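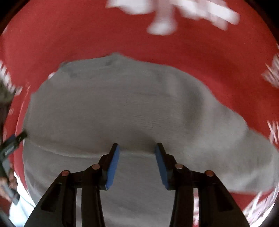

Calludlow Home Forum > Laundry and Clothes > Folding thick grey sweatshirts, what am I doing wrong?

nettlebed
Joined February
Posts: 7

Right, I need help with sweatshirts. Shirts I can do, trousers I can do, I can even manage a fitted sheet on a good day. But the big soft grey ones (and we have a lot of them in this house, don't ask) come out of my hands looking like a sleeping cat. I fold the sleeves in, fold it up from the bottom, it looks lovely for as long as it takes me to pick up the next one, and then it slumps and there's a fat ridge across the middle.

I've got a chest of drawers from Havitz, the cheap one, and the drawers are 185 mm deep on the inside. I measured because I was cross. Two folded sweatshirts on top of each other and the drawer catches.

Do I roll them? Hang them? Give up and have a heap?

tumblewick
Senior member

Roll them! Always roll! I went over to rolling when we moved into the flat and I've never gone back, you can see every single one when you open the drawer and they don't fall over because they're all holding each other up. Sleeves in, fold in half longways, roll from the hem up to the neck. Lovely.

Mrs_Oddsock
Senior member

Sorry tumblewick but no. Rolling is fine for T-shirts. Roll a thick sweatshirt and you've got a bolster. Mine wouldn't go in a 185 drawer rolled, they'd be poking out of the top, and the neck goes all wavy.

The trouble is nearly always air. Nettlebed, are you smoothing it before each fold or only at the end? You can't flatten a crease out once it's three layers down.

nettlebed

Er. Only at the end. I sort of pat it.

Mrs_Oddsock

There you are then.

eliecer_ch

Hello all, Eliécer Chávez, I used to run the folding table at Llanos, the laundry behind the station (gone now, it's a nail bar). We did hotel towels mostly, but also staff sweatshirts by the sack, all grey, all the same size, so I have folded more of these than is good for a person.

Mrs_Oddsock is right about the air. I would add that people work on the wrong surface. The bed is too soft, you push down and the mattress pushes back. Put it on a table, or on the floor with something flat over the carpet. Then:

1. Front side down, and pull the hem and the shoulders away from each other so the back lies flat. Run the side of your hand from the middle outwards. If there's a ridge, chase it to the edge now.

2. Fold one side in to the middle of the neck, sleeve and all, then lay the sleeve back down along the fold. Same on the other side. You want a long strip with straight edges.

3. If it has gone wrong, don't fiddle with it. Take hold of it by a pinch in the middle, lift, let the flaps drop either side, give it one shake and start again from step 1. Far quicker than picking at corners, and the sleeves come free on their own most of the time.

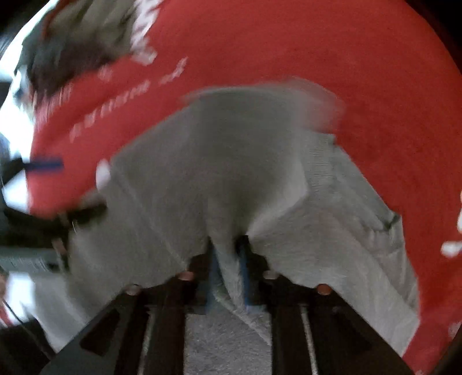
4. Hem up by a third, then fold the neck end over. Three layers, thick edge at the front of the drawer. Stand it up on that edge if the drawer lets you.

5. Leave it alone. No patting!

tumblewick

The pinch and shake thing is how my nan did tea towels! I'd forgotten all about it. I still say roll though.

bramblegate

Bit of a disagreement from me on step 3. Picking a heavy knit up by one pinch in the middle is a good way to get a little nipple in the fabric, especially with anything loose or fluffy. I had a grey cardigan with one bang in the middle of the back, and it took a steam iron to get it out. Grab a decent handful or take it by both shoulders.

eliecer_ch

For a cardigan, agreed, shoulders. For sweatshirt cloth I never saw it leave a mark, but we took a good fold of it between finger and thumb, a proper mouthful, and it was only up in the air for a moment. If it's a damp one, use two hands. Wet cotton is heavy and it'll stretch wherever you're holding it.

Mrs_Oddsock

Also, if it's still warm from the dryer, wait. I fold mine after they've had ten minutes over the banister.

heri_c

Can I throw in a vote for folding boards? I've got the Nunico one, 200 for the big size in whatever my sister paid in (she brought it back from her holidays, so no idea in pounds), and it does make every one the same width. My kids fight over who gets to flap it. Heriberto Carhuamaca, by the way, if we're doing names now, Eliécer!

Mrs_Oddsock

A bit of stiff card does the same job, and you can cut it to fit your own drawer.

heri_c

True, but it doesn't flap.

nettlebed

OK, reporting back. I did the whole basket on the dining table with a cloth over it. Smoothing first makes a massive difference, I feel daft. First one still had a lump across the middle and I did the pinch and shake, and the second go was flat.

They now stand up on their edges in the Havitz drawer and it shuts! I tried one rolled as well, for you tumblewick, and it sat there like a loaf. Sorry.

Only question left is hoods. Three of them have hoods, and there's this great wodge at the neck end whatever I do.

eliecer_ch

Fold the hood down flat over the back before step 2, and tuck its point so you have a square end. Then fold the neck end up first and the hem over it, so the bulk is on the inside.

bramblegate

Or turn the hood inside the neck and fold the body into it, makes a little parcel. Good for suitcases. Bad for drawers, because you can't tell which one is which when they're all grey.

tumblewick

I had one like that at the back of the wardrobe since about 2000 and thought it was a cushion.

nettlebed

Hood folded down first, got it. Will try tonight after tea. Does any of this work on dressing gowns or is that a whole other thread?

Mrs_Oddsock

Dressing gowns go on the back of the door, love.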